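The Thursday I finally heard Zitness play

I have been meaning to write this one up for a fortnight, and if I leave it any longer I shall forget the order of the songs (I already have, a bit, so forgive me if you were there and know better).

Some of you will remember me going on about Zitness last winter, when my cousin Felista sent me a link at one in the morning with no message attached except a row of exclamation marks. I listened to the whole record in bed with one earphone in, trying not to wake the dog. Then I listened to it again on the bus. By the weekend I was that person, pressing it on everyone I met, and I think I was rather tiresome about it.

So when they put Ondville on the tour in February, I had two tickets before I had checked whether I was free. And then of course it was called off. Erick Sang, the singer, had lost his voice halfway through the first week, and the doctor told him to stop singing and, if he could manage it, to stop talking as well. The band put out a very short note saying sorry and keep your tickets. Mine lived behind the clock on the shelf for months.

He talked about it on stage, which I hadn't expected. He said he went 18 days without speaking a word, and wrote everything down on a pad, and that his mother told him it was the most sensible he had been since he was a boy. Everybody laughed, and then he said quite quietly that he had been frightened, and that he hadn't touched a guitar for most of it. You could have heard a coat drop. I do love it when a singer will just stand there and tell you a thing like that without making a show of it. 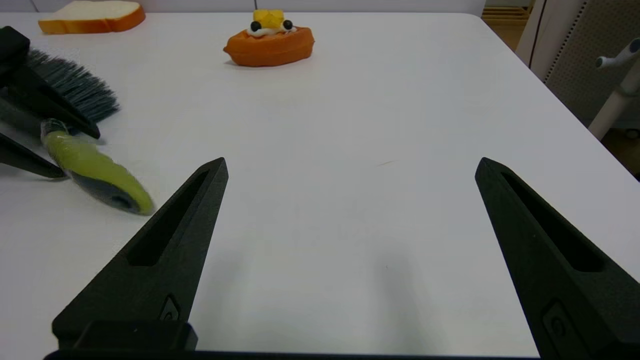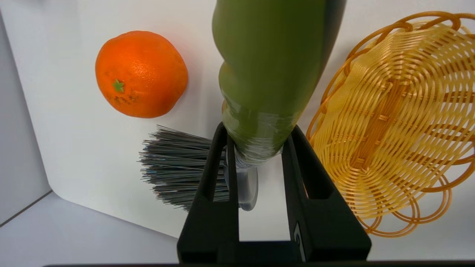
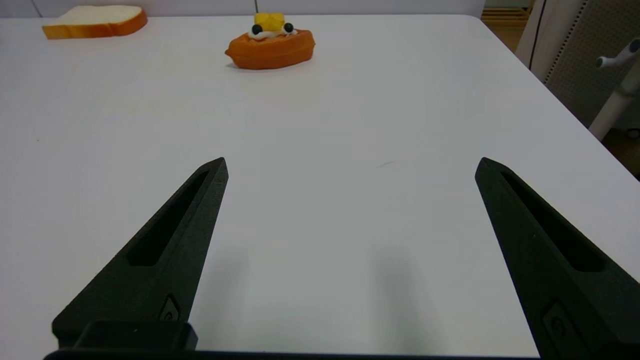
The music itself

Right, the songs! They opened with Rewi, which I would have put money on them saving for the end. It starts with only the bass and that funny clipped drum part, and for a minute or so Erick stood with his back to us and let the others get on with it. When he did turn round and sing, the voice was lower than on the record, I thought, and a little rougher at the edges. I liked it more. Felista thought he was being careful with the high notes, and she sings in a choir, so she may well be right.

The middle of the set was nearly all new. There was a slow one about a ferry that I would give a great deal to hear again, and a fast one I didn't get on with at all (too many words, and the keyboard was very loud where we were standing). They finished with the long version of Brulta, and by then the whole room was singing the chorus, me included, badly and with my eyes shut.

It was a small crowd for such a big noise. The upstairs was closed off and we were all squeezed in down at the front, next to a very tall man who kindly swapped places with me without being asked. If you are reading this, thank you, I saw everything.

Getting home was less of a treat. We missed the last 49 and had to walk as far as the bridge, and Felista had worn the wrong shoes, so we stopped every few minutes and went through the ferry song again to see how much of the tune we could remember between us. We got the first verse and made up the rest.

She has promised to write it down for me before it goes altogether. The new record is meant to be out in the spring, and I've asked the shop to keep one back.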